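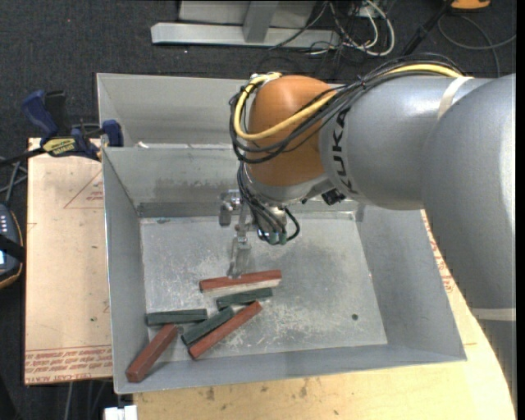
Before the arm may move

In the test hall of Olent, the rules for a picking cell fit on one sheet of paper. They were rewritten in August, after the team at Sturkumard asked for one text that both sites could follow.

The first rule concerns the bin. It must be clamped to the table, and the clamps are checked by hand at the start of each shift. The second concerns speed: while a person teaches new positions, the arm stays under 80 millimetres per second. Cables at the wrist are inspected after every 600 picks, and the gripper fingers after 2,000.

Some operators found this too strict. A morning with many stops is a slow morning, and they said so. The intervals stayed as they were, but the check form became shorter. It now asks for a signature, the hour and the state of each cable.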